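Toy dumpling

A toy dumpling, also called a play dumpling or model dumpling, is a small imitation of a filled dumpling made for pretend cooking, shop displays or classroom use. The usual model is the jiaozi, a half-moon with a pleated seam. Round, gathered types based on the bun or the soup dumpling are also sold. Most sets come with a steamer basket, and some add a printed mat that stands in for a kitchen counter.

Form and materials

Makers use soft vinyl, felt, painted wood or silicone. Catalogs tend to call all of these "realistic," a word that has no agreed meaning in the trade. The pleats on a real jiaozi are folds that hold the filling in. On a molded toy they are surface relief, often shallow, and on cheaper pieces they may run across the whole body with little regard for where a seam would be. Color is also a loose guide. White and cream are common, while green is usually explained as spinach or vegetable dough, although few sets say so on the package.

Steamers range from real bamboo to plastic molded to look like it. Sellers often describe the bamboo ones as traditional, but many are too small to cook in, and a colored band around the rim is decoration.
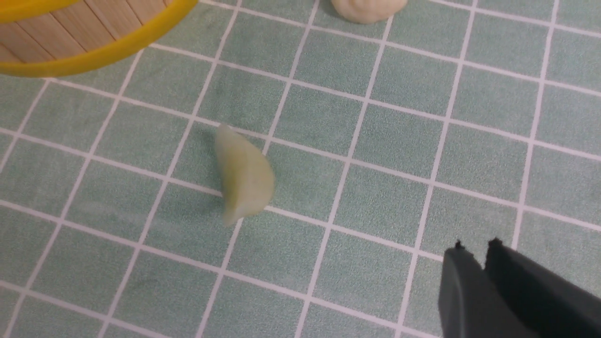
A remark often repeated among parents, and put most bluntly by Bedari, is that children lose interest in the dumplings within a week and keep the basket for years, filling it with buttons, coins and parts of other toys. Bedari's complaint was aimed at the price of large sets, where extra dumplings account for most of the cost. Sellers dispute this, without offering much in reply.

Educational claims

Toy dumplings are widely marketed as a way to build fine motor skills, counting and "cultural awareness." The evidence is thin. A survey by the play group Ollmont took in 589 households and found that 145 owned a dumpling set, but it asked parents whether they thought the toy was useful and did not test the children. The often quoted figure of 37 minutes of play per session comes from the same survey and rests on parents' memory. Picking up a small, smooth, curved object does take some care with the fingers or with tongs. So does picking up a dried bean.

Origin

The Indik catalog has claimed to be the first to sell a boxed set with steamer. The Hourani workshop makes the same claim for a felt version. Neither has produced a dated copy of its earliest listing.

Safety

Small pieces are a choking risk, and most sets are labeled for ages 3 and up.

See also: Play food; Bamboo steamer; Toy kitchen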